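I put off fixing our sticky bedroom door for two summers, and then it took me one afternoon (and most of a pot of coffee). So if you've got a door that drags, squeaks, or needs a shoulder to close, this is how I do it now. I've been through six of them in this old house, so I've made most of the mistakes already!

## Find out where it's rubbing

Don't grab the plane yet. I did that on my first door and took a big bite out of the wrong corner – it's still there, behind a coat.

Close the door slowly and look at the gap all the way around. You want it fairly even, wide enough for a coin. If you can't tell where it's touching, rub some colored chalk along the edge, shut the door, open it again, and look for chalk on the jamb. My neighbor Verna Kowalczyk taught me that one and I've used it on every door since.

## Try the hinges first

A door that rubs at the top on the latch side usually has a tired top hinge. Open the door, hold it by the knob, and lift. If it moves, there's your trouble.

1. Tighten every hinge screw by hand. A drill will strip old wood in a second.
2. If a screw just spins, take it out, pack the hole with wooden toothpicks and a little wood glue, snap them off flush, and let it dry overnight.
3. Still sagging? Swap one screw in the top hinge for a three-inch one that reaches the framing behind the jamb. Drive it slowly and check the gap as you go, because it'll pull the whole door over.

That long screw fixed four of my six doors, and I never had to take them down.
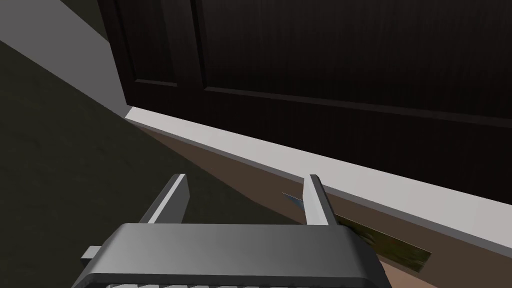 Doors that drag along the floor are more of a chore. Check the hinges again before anything else, and look at the flooring too. We had new carpet put in the hallway and suddenly two doors that had been fine for years wouldn't budge.

## Trimming the bottom

Mark your line with the door still hanging. I lay a scrap of thin cardboard on the floor and run a pencil along the top of it, right across the door. Then tap out the hinge pins, bottom one first, and get somebody to help you carry it. Old solid doors are heavier than you think – I weighed one on the bathroom scale and it was 68 pounds.

Set it across two sawhorses with an old towel on each. Put painter's tape over your line, redraw it on the tape, and score it with a sharp knife so the finish doesn't splinter. For a tiny bit off, use a plane or 100 grit paper on a block. For anything more, I clamp a straight board down and run the circular saw along it.

Go easy if your door is hollow! There's only a strip of solid wood at the bottom, and you can cut right through it.

## Seal the edge

Please don't skip this. Bare wood soaks up damp air, and by June you'll be sanding all over again. Two thin coats of whatever finish is on the rest of the door, and let the first one dry properly before the second.

Then hang it back up, top pin first, and rub a bit of candle wax on the pins while you're there. It takes care of the squeak too.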